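Simulated gripper won't hold the hex fitting, class project

Vaughn Begay
Hi everyone! I'm taking an evening robotics class and our project is picking parts off a table in simulation. The fitting keeps squirting out when I close the fingers.
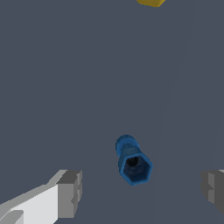 Wrist view, fingers open

Friction is at 70 and I've done 200 tries. Any ideas?

Krum Lazarević
Check your collision mesh, friend! Ours was one big lump until we split it up, and then the grasps got so much better. 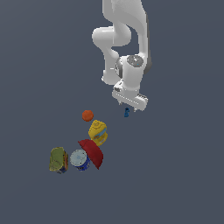 Oh, and slow the closing speed way down too (we went to 300 steps).

Raffaele Rizzi
More friction maybe? Good luck with the class!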